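**Light blue kids' things: wash alone or with the white?**

**golestani_a**
Good evening to all. We moved to Canton in November and the new apartment has a front loader. Before, I had always a top loader, so I am learning again. My question is about printed cotton for children, light blue with cartoon figures. The print became dull on one set already. I wash at 40 degrees with Nudik powder. Is it the powder, or do I put too much in the drum?

**okeke_spin**
Powder is fine. 40 is too warm for prints, go to 30 and turn everything inside out. Also check your spin.

**CraigNiven**
I disagree about the 30. Kids' clothes have food on them. I wash ours at 40 for 2 years and the prints are good. Too much powder is the usual problem, it stays in the fabric and makes it look gray.

**okeke_spin**
Gray on white, yes. He said dull print. Different thing.

**golestani_a**
Thank you both. I measured the powder today and my spoon holds 200 ml, so maybe Craig is right also. I will try the blue things alone, inside out, and with half of the spoon. I must say that turning small sleeves takes more time than the folding!

One more thing I do not understand well is the rubber ring of the door. Should I wipe it after each wash? In the fold I found a hair clip and one coin from my old country.

The blue things and the basket at the machine:

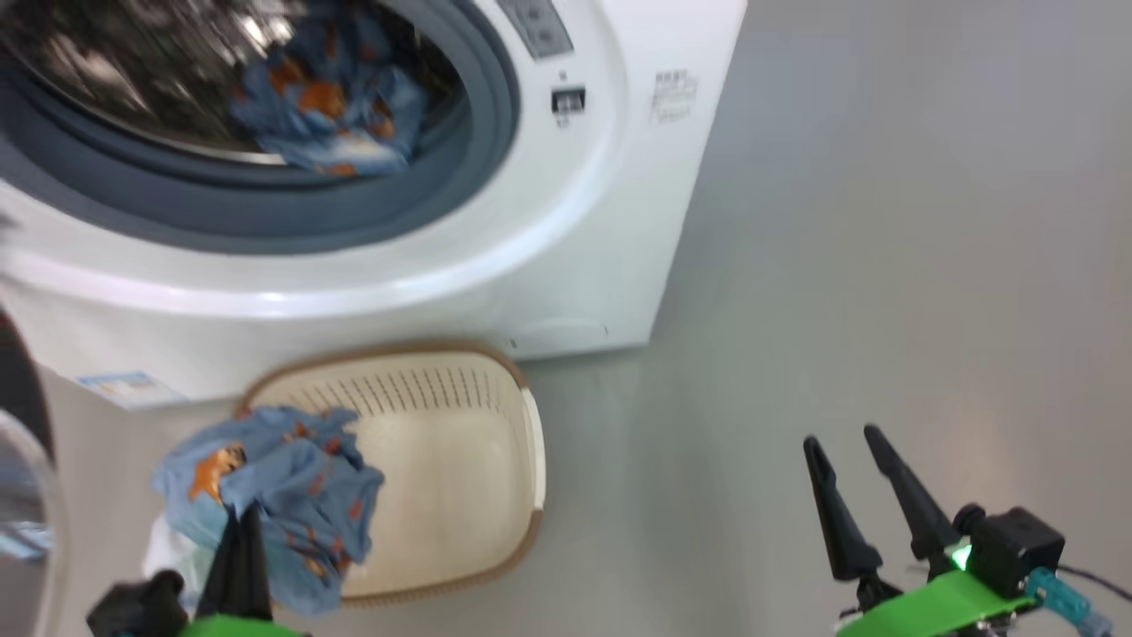 **illow**
Wipe the ring every time, and leave the door open a little at night. I skipped it one summer and had to pay 359 for a new gasket with the work. For the color question I am with okeke, 30 is enough if you treat the food spots before.

**CraigNiven**
359 for a gasket? Mine I changed myself in one evening. But yes, wipe it.

**golestani_a**
I will keep a small cloth on the hook near the machine. And for the spots, do you use soap or some liquid? The tomato is my biggest enemy.

**illow**
Plain dish soap and cold water, ten minutes, then in the machine.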